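Ticket Skikenis 16 – Téléopération, tri d'engrenages
Ouvert par : Zixuan Wei
Date : 6/3/26
Statut : en attente de retour

Problème : sur le poste Dristovar, le bras gauche suit la poignée de commande avec un retard quand l'opérateur approche d'un engrenage. La pince se referme trop tard et la démonstration est à refaire. Pas de message d'erreur dans la console Holtov.

Déjà essayé :
- redémarrage de la console, sans effet
- remplacement du câble de la poignée, sans effet
- échange des deux poignées : le retard reste sur le bras gauche

Vues jointes, table et caméras de poignet :
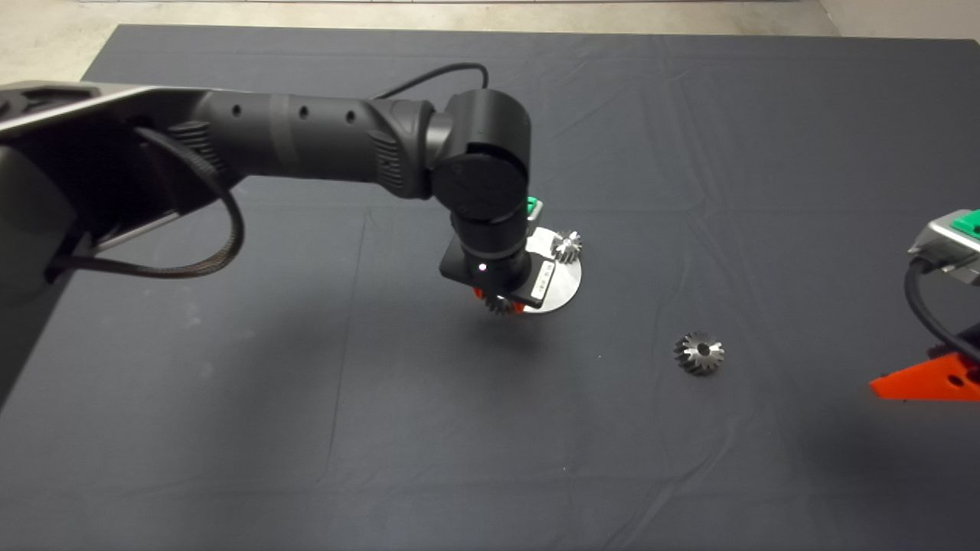
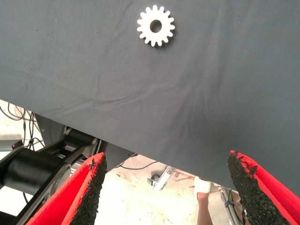
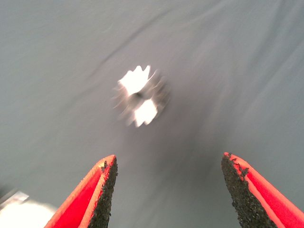 Démonstrations rejetées depuis la mise à jour : 9 sur 11. Avant, avec le même opérateur et les mêmes pièces, on en refaisait rarement une.

Réponse support :
Le filtre de lissage a été réactivé par la mise à jour. Dans le profil du bras gauche, passer le paramètre « lissage » à 2, enregistrer, puis relancer l'appairage des poignées. Ne pas modifier le profil du bras droit pour l'instant.

Suivi Z. Wei :
Fait. Le retard a nettement baissé en déplacement libre. Il en reste un peu à la fermeture de la pince. Je refais une série avec l'opérateur et je joins le journal complet. Les démonstrations rejetées restent dans le dossier Shenoy, ne pas les supprimer.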